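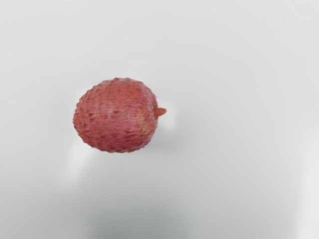

Lychees and other tender fruit under glass: list archive

Home | Archive | By thread | By author | Join | Help

Search messages Go Advanced

We use cookies to remember your login. Accept Settings

Subject: Re: Lychee dropping leaves, second winter
From: Anitha Iyengar
List: Gernham Tender Fruit Growers

Normunds Org wrote:

> I bought a lychee from Trinow as an air layer, two summers ago. It stands
> in a 20 litre pot at the north end of the greenhouse, next to the tap. Last
> winter it lost a few leaves and I thought nothing of it. This year it has
> lost most of the lower ones and the tips of the rest have gone brown and
> crisp. I water it every Monday and give it tomato feed when I remember.
> The heater is set to 12 degrees. No sign of scale or mites that I can find
> with a hand lens.
>
> Two questions. Is it the cold, and should I repot it now or wait? I was
> also told to give it lime because the leaves looked pale. I have not done
> that yet.

Normunds,

Please don't give it the lime. Lychees want acid soil and you will make the pale leaves worse. If your tap water is anything like ours in Gernham it is already hard, and two years of it in the same pot is plenty of lime for one tree.

I don't think it is the cold. Mine has been down to 4 degrees at night without dropping anything, as long as the compost was on the dry side. 12 is warmer than you need, and in some ways it works against you. A lychee needs a cool rest before it will flower. Kept warm all winter it pushes out soft leaf growth in poor light and you get no panicles in spring. I would turn the heater down once the plant has recovered. It is too late to do much about it this winter.

Brown crisp tips with no pests usually means salts. Tomato feed is strong stuff for a lychee, and if you only feed when you remember I suspect you feed at full strength. Weekly watering through the winter with just enough to wet the top leaves the salts sitting in the root ball. What I would do:

1. Save rainwater. A bin off the greenhouse gutter is enough for one tree.
2. On a mild day, run rainwater slowly through the pot until it has drained freely from the bottom for several minutes. Let it drain completely, and do the same again a week later.
3. Stop all feed until you see new growth. Then use an ericaceous feed at half strength, every third watering.
4. Stop watering by the day of the week. Push a finger in to the second knuckle and water if it is dry there.
5. Move it away from the tap end if that is the draughty end. Mine sulked beside the door for a year.

As for repotting, wait until it is making new leaves. The roots are brittle and they hate being handled. When you do it, go up one size only and don't tease the root ball out. I use ericaceous compost with a third composted bark, and put a handful of the old compost in with the new. There is a fungus that lives with the roots and the old compost carries it over. I can't prove this makes a difference but I have always done it.

New leaves come out a coppery red and hang limp for a couple of weeks before they green up. People write to the list every spring thinking the plant is dying when they see this. Leave it alone and keep the sun off it at midday.

You didn't ask about fruit, but someone will. An air layer can flower in its third or fourth year in a pot. Mine took six. Most of the first flowers are male and fall off, and then most of the little fruits fall off as well. Humidity helps at that stage, so I wet the floor in the morning. I had my first ripe ones in August. They don't ripen any further once picked, so taste one before you strip the cluster, and don't go by skin colour alone.

If you lose the tree, which I doubt, the Titberg nursery had small ones last time I looked. I would not grow one from seed unless you like waiting. Sakai, the big book on subtropicals, has a decent chapter on pot culture, and the club library copy is due back soon. The part on pruning is written for orchards, so skip that.

Can you tell us what the roots look like at the drainage holes? If they are black and smell sour then it is a different problem and you should hold off on the flushing.

Anitha

Previous message | Next message | Reply to list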